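Filed under: Workshop Notebook > Rooms > Bedroom corner

Thursday, started 8:40

Bedroom corner today, bin and bag only. Left the bed alone apart from pulling the lower sheet straight on the window side. The kitchen list moves to next week.

Stock first. Counted the liner shelf before starting: 493 of the gray ones with the pink edge, all Hemik, the small size. The sheet on the shelf door still says 600, so that wants rewriting. The Fornoria liners are in the lower box and I didn't open it. They are a little too short for this bin and the rim works its way out from under the fold by the second day. Please use those up in the bathroom.

Notes on the bag.

The film is thin and clings to itself. Opening a new one takes longer than anything else in the job. Rub the top edge between finger and thumb until it parts, then get a hand right inside before letting go. If you shake it open by one corner it twists and you start over. The pink edge helps, you can tell straight away which end is the mouth. On the plain gray rolls we had before I was opening the wrong end one time in three.

Bin is the white one with the wide rim and rounded corners. It stands in front of the nightstand. We tried it on the sofa side last month and it got kicked over, so it stays where it is. The drawer will not open fully with the bin tight up against it. Leave a hand's width.

Lifting out: gather the top first, then straight up. Pulling to the side drags the bag over the rim and the liner underneath comes with it. If the bag is full it sticks to the sides and you need to let some air down past it. Loosen one corner, wait a second, lift again.

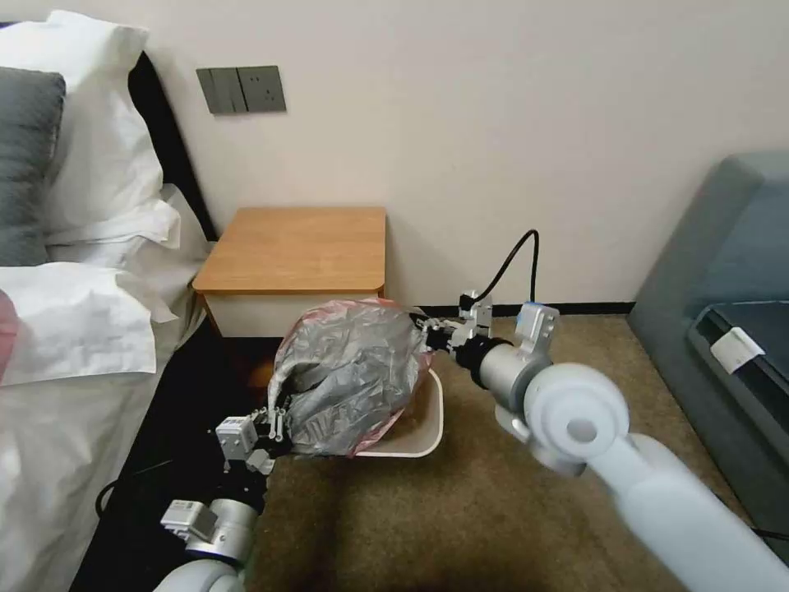
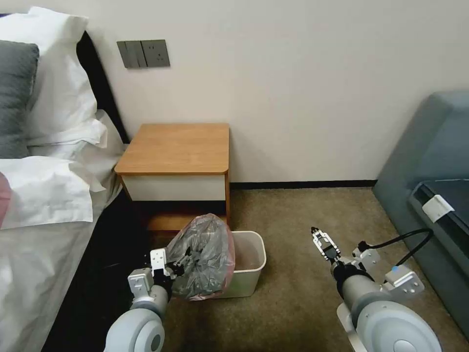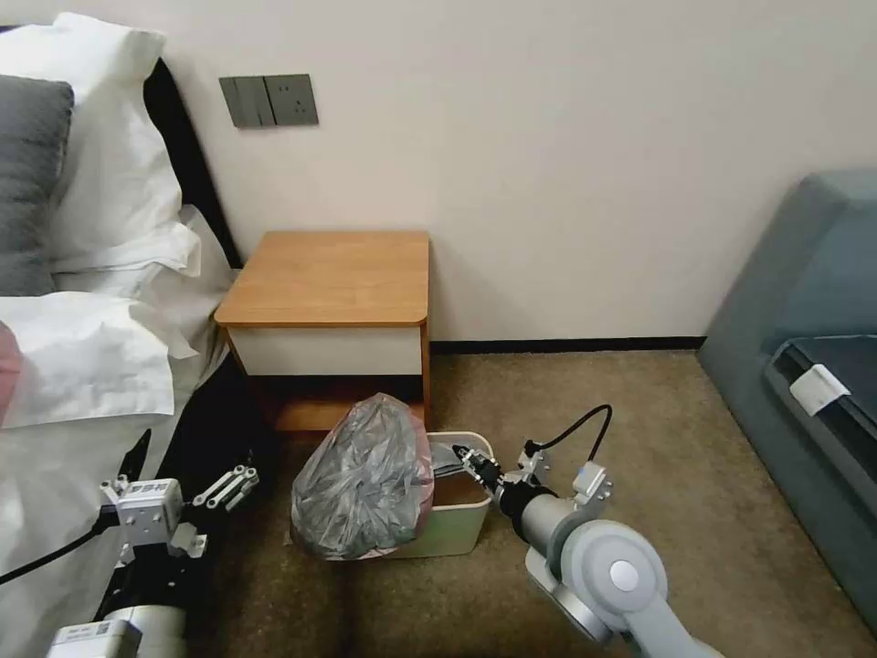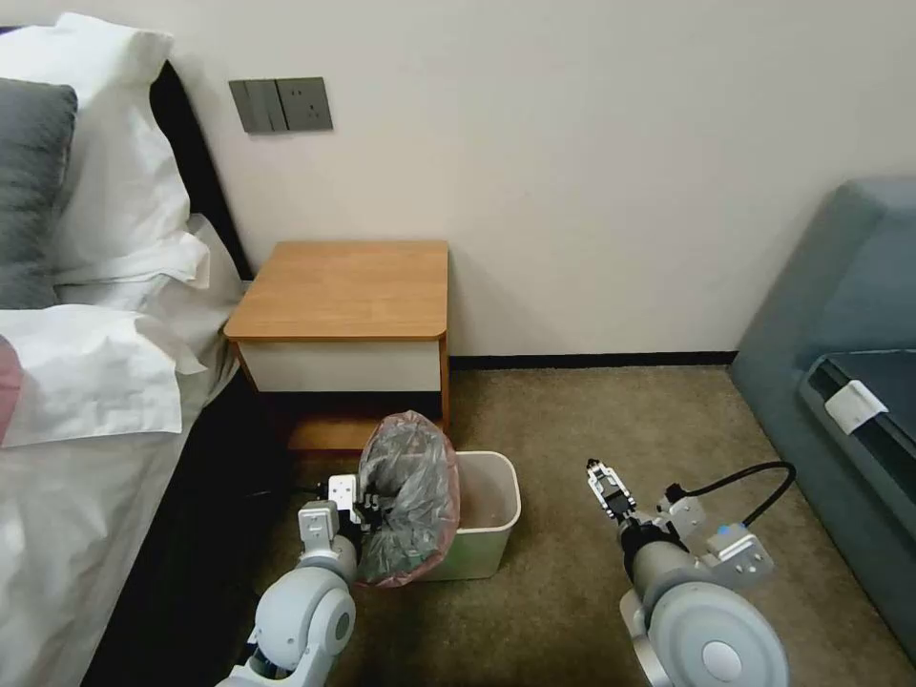 Bedroom corner, bag and bin by the nightstand.

Posted by the Rulum room team in Workshop Notebook

10:15. Second part of the morning.

Knots. A single overhand knot in this film slips if the bag is very full and it has to be carried down the stairs. Two turns hold. The trouble is that two turns need more slack at the top than people leave, so the rule for this room is to tie off while there is still a good fist of empty bag above the contents. In the knotted one in the third picture the bag is full and bulging. I'd call that the upper limit for this size.

Where to put the full bag down: on the carpet next to the bin is fine for the minute it takes to fit the next liner. Don't put it on the bed or the sofa, even tied. The sofa cover is a pain to get off and the zipper on it is going. Don't stand it on the nightstand either, the top marks.

Fitting the new liner: far side first, then the corners, then the near side. Fold over the rim all the way around and run a thumb under the fold. Push the bottom down with a closed hand. If you leave air under it the liner rides up the first time anything is dropped in, and then the rim comes off at the back where you can't see it.

Carpet. Vacuumed the strip between the bed and the sofa after the last change. The nozzle does not go under the nightstand's lower shelf, so I used the flat attachment from the Watkins set. It's back on its hook. There was a line of gray fluff along the baseboard behind the nightstand and I got most of it. The rest needs the nightstand moved out and I didn't want to do that alone with the bin and bags on the floor.

Wall plate is secure. Wiped the switches with a dry cloth. Nothing was plugged into the outlet while I was doing it.

Pillows: the lower white one keeps sliding toward the middle of the mattress. The case is a size too big for it and the end flops over. There is a better case in the linen closet, second shelf, left. Didn't get to it.

Counts for the log. 17 changes this morning, all with the Hemik bags. Two of the bags split at the bottom seam, both from the same roll, and I've put the remainder of that roll on the bench with tape around it. Running total for the room since the log began is 2,011, entered in the blue binder.

To do:
- rewrite the liner sheet on the shelf door
- check the bottom seams on the taped roll before it goes back into stock
- swap the pillowcase
- pull the nightstand out and do the baseboard, two people
- order more of the small size, same color edge if they still have it

Stopped at 11:50. Full bags are by the back door and need to go down before the truck comes at one.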